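Garden & Yard > Paths and Paving > Drainage and Edging

Extending a slab walkway onto a dirt path: what goes underneath?

Wenceslao Contreras

We moved into a place outside Olgate in November and I am trying to plan my first real outdoor project. There is a concrete slab walkway that starts at the house and goes straight back. The slabs are in good shape as far as I can tell. The walkway stops and after that it is a dirt path on the same line, going to a shed we use every day.

The dirt part turns to mud every time it rains. I get mud on the slabs, then mud in the kitchen. My wife uses a cart to bring things from the shed and the wheels drop off the end of the last slab when the dirt is soft.

I would like to cover the dirt section with something. The options I have looked at are more concrete slabs, gravel, or wood chips. The dirt section is 30 feet long. Our soil is clay, which I know because I dug a hole for a mailbox post and it took all afternoon. The ground falls away slightly toward the shed, so water runs in that direction and then sits.

Things I would like to know:

How deep do I have to dig for each of these? I have read everything from 2 inches to a foot.

Do I need landscape fabric?

If I go with gravel, how do I join it to the last slab so the edge doesn't get undermined? There is already a small gap under one corner that I can get a screwdriver into.

I can rent a plate compactor but would like to avoid it. Budget is $864, which is what is left over from the fence. I don't mind digging. I have never poured concrete and don't want to start with this.

Vilém Brabec

Gravel. I did mine with gravel and never looked back. Put down fabric first or you will be pulling weeds forever. Wood chips rot and you have to buy them again.

Man-lok Shek

I laid patios and walks for a living until my knees quit, mostly on clay, so I will go through this in order.

First, deal with the water. Whatever you put down will fail if the water still sits under it. You say the ground falls toward the shed. Go out after a good rain and see where the puddle ends up. If it is on the path itself, you need to send it off to one side before it gets there. A shallow ditch along the high side, with grass in it, is usually enough for a footpath. If it is up against the shed, fix that even if you never do the path.

Second, depth. For gravel on clay, dig 5 inches. Put in 3 inches of crushed base (ask for it with the fines in it, different yards call it different things), tamp it, and finish with 2 inches of your walking gravel. The numbers you read that go up to a foot are for driveways. The low numbers are for sandy soil that drains by itself. For slabs you want the same base, an inch of coarse sand on top of it, and then the thickness of the slab, so it works out to a bit more digging.

Third, fabric. I disagree a little with the answer above. Fabric under the base is worth having on clay, since it keeps the stone from sinking into the mud. It does very little for weeds. Weeds come from seed that blows in on top, and they will root in the dust between the stones. Use the woven kind that feels like a feed sack. The thin black felt kind tears the first time you drag a rake over it.

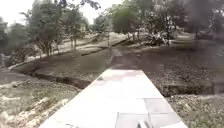
Slab walkway with a dirt path continuing beyond it.

The place to spend your time is the joint at the end of the last slab. Clean out the loose dirt under that corner with your screwdriver or an old spoon. Pack the gap with a stiff mix of sand and cement, dampened just enough to hold together in your fist. Push it in with a piece of lath until no more will go. Let it set a couple of days before you run a cart over it.

Then dig your trench right up to the face of the slab, but do not dig under it. Fill against it with crushed base and tamp that spot harder than anywhere else. Bring the walking gravel up to a half inch below the top of the slab. If you bring it level, you will be sweeping stones off the concrete every day.

Given the cart, I would lean toward slabs myself. Small wheels and gravel don't get along. If you do choose gravel, buy the angular kind, 3/8 inch, and stay away from pea gravel, which rolls.

You can do without the plate compactor for a footpath. A hand tamper works. Put the base in two layers and tamp each one until the tamper bounces and the sound changes. It is a day's work. For slabs I would rent the machine.

Edging: pressure-treated boards on stakes are cheap and fine for a straight run. Set the top of the board even with the finished surface.

Kenji Calloway

The answer from Man-lok is good. I would only add to call before you dig. In our neighborhood the line to the shed was buried four inches down with no conduit, and I found it with a shovel. The utility locating service usually won't mark a private line like that, so look at where it leaves the house and where it enters the shed and assume the worst in between.

Also price the delivery before you decide. When I did mine, the stone cost less than the truck. The yard in Machala let me put base and gravel on the same load with a divider, so I only paid for one trip. Have them dump it on a tarp.

I used secondhand slabs for part of mine. Check that they are all the same thickness. Mine weren't, and I had to bed each one separately, which took two weekends.

Last updated: May 9, 2020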